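Bimanual pan lift by teleop: trained policy hesitates just before the grasp

Posted in Teleoperation and Demonstrations

Guadalupe Palacios

I have a two-arm table setup with parallel grippers, run by remote control from a pair of leader arms. I recorded 773 demonstrations of one job: pick up a small red toy saucepan with both grippers, one on the bowl side and one on the handle, lift it, hold it, and set it back down. All of the recordings were made by me in November, mostly after 6 p.m. when the room is free.

The trained policy gets close and then stalls. The left arm arrives first, waits near the bowl, and sometimes drifts away before the right arm has closed on the handle. If I nudge the pan an inch toward the right arm, it usually finishes the job. Training loss looks normal. I have changed the learning rate and the image size, and neither helped.

The table and arms are set up like this:

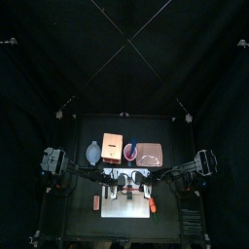
Both arms brought in over the white plate in the middle of the table.

For the saucepan task I clear the fixture away and put out toy kitchen things. The pan is always one of several objects, so the policy has to find it. I bring both grippers down, pause, check my angles, then close. I pause because the handle is narrow and I have knocked it sideways many times by rushing.
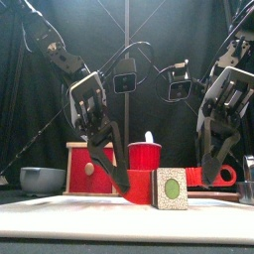
The pause is anywhere from one second to five. I did not think it mattered, but a coworker at Turnov told me that it might. Should I throw those demonstrations out and start over, or is there a way to save them? I would like to avoid doing it all again. Each session leaves my wrists sore.

One more detail. I record joint positions and the gripper opening from the leader arms, plus all the camera views. I do not record force.

Johannes Buthelezi

Your coworker is right. The pause is very likely the cause. While you are waiting, the camera views hardly change and the commanded motion is close to zero, so a policy that only sees the current views learns that the right thing to do in that position is nothing. It also can't tell second one of a pause from second five.

You do not have to throw the data out. Do this first:

Go through the recordings and find the stretches where both arms are nearly still and the gripper opening is not changing. Cut each one down to a few steps. Leave the hold in the air alone, that one is part of the task.

Retrain with nothing else changed. If you change three things at once you will not know which one fixed it.

Run 40 trials with the pan in positions you marked ahead of time. Write down where each failure happened, including whether the left or the right arm was the one that stopped.

We had the same trouble with a pan task at Visser. We had 1,606 demonstrations from several operators and trimming helped more than collecting more did. The other thing that helped was agreeing on an order. Some people closed the left gripper first and some closed the right first, and the policy picked up a mix of both. You are the only operator, but watch twenty of your own recordings and see if you are consistent. I was not.
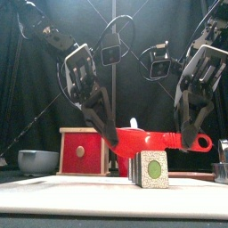 During the lift, keep both arms moving at the same speed. If one leads, the pan tilts and slides against the fingers, and you end up correcting in the air. Those corrections go into the data too. A few are useful, since they show the policy how to recover. If they are in every recording, your lift will wobble.

Also check that the follower arms are not lagging behind the leaders. We had a delay on one side only and it took us 2 weeks to notice.

Vumum

I would record more. It is always more data. Also check your lighting.

Arov

Trimming is good advice. I would add that you should look at the wrist views by themselves, without the overhead one, and ask if you could do the task from them. If you can't tell where the fingertips are compared to the object, the policy will have a hard time too.

Try it first on something simpler than the pan. I practice on small blocks, one gripper only. Come straight down with the fingers slightly open, close, lift, put it back.

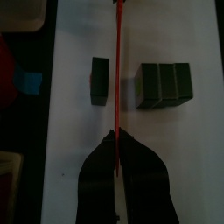 With blocks you can get through a lot of short recordings in one evening, and it shows quickly whether your approach is steady. Blocks pushed up against each other are harder than one standing alone, so do the single one first. When that works without any stalling, go back to the two-arm task and keep the same habit: slow down as you get close, but don't stop completely.

About the wrists, lower the leader arms so your elbows can rest on something. Stop when you notice yourself getting sloppy. My last ten recordings of a long session are usually ones I end up deleting.

Guadalupe Palacios

Thanks. I checked twenty recordings and I close the left first in most of them but not all. I'll trim the pauses tonight and retrain before I record anything new.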